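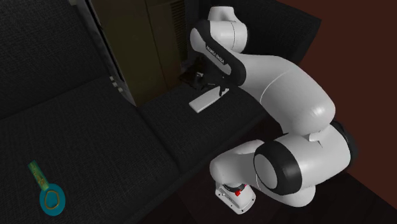

Section 2: Setting Up Your Skever Kitchen Scale

Welcome, and thank you for bringing a Skever into your home! Take your time with this part - a scale that sits well on its first day tends to be much less trouble later on.

1. Pick a firm, level stretch of counter, away from the stove and out of any draft. A wobbly table or a folded dish towel underneath will throw your readings off.

2. Slide open the battery door on the underside and put in 2 AAA batteries, matching the plus and minus signs.

3. Turn the scale right side up and press ON. Wait for the display to settle at zero before you set anything down.

4. Hold UNIT until you see the measure you like to cook with, grams or ounces. The scale will remember your choice.

5. To check the accuracy, press and hold CAL, then place a 1000 gram weight in the middle of the platform. Let go of it completely and wait for the beep.

Note: If the display shows E23, the weight went on too soon. Take it off, press ON again and go back to step 5.

Caution: Never rinse the scale under the faucet. A soft, damp cloth is plenty, even after a big baking day - flour and all.

Spare battery doors can be ordered from Jaltmont Parts under item 818.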